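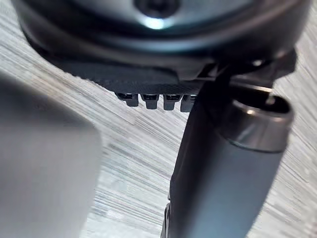

Underside of the gripper, with the arm segment and silver collar at right.

Staff Guides > Lounge Care > Working With the Robot

Setting the lounge when the robot does the cushions

At Kuusk the robot now handles the sofa cushions. Attendants still set the room and sign it off. These steps replace the June sheet.

1. Check the gripper before each shift. Look at the small black teeth under the housing. If you find lint or thread, stop and call Uriel Montes at ext. 311. Do not pick it out yourself.

2. Keep the cable on the floor and out of the walkway. Move the side table before you move the cable.

3. Start the cushion job and stand back. Both arms hold the cushion by its sides, so the cover may bunch at the top. Leave it alone until the grippers let go.
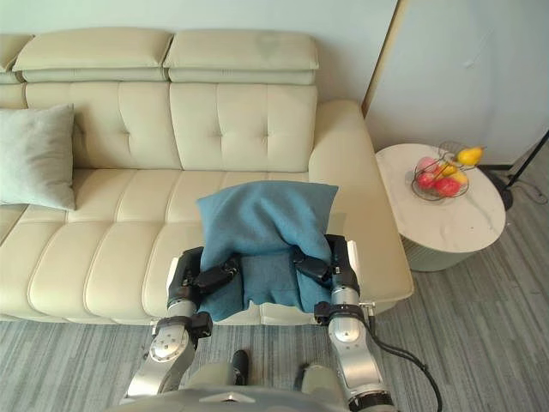
4. Finish by hand. Smooth the cover, straighten the headrests and check the fruit basket. The robot does none of this.

5. Log the room under your own name. Two attendants still share each floor. Lifting is off the job card, and inspection has been added. Orysia Ivanyshyn schedules the training, and the hours are paid.

Related
Job card changes for attendants
Reporting a stopped arm
Vacuuming near cables

Contact Facilities | © 2020 Kuusk | Back to top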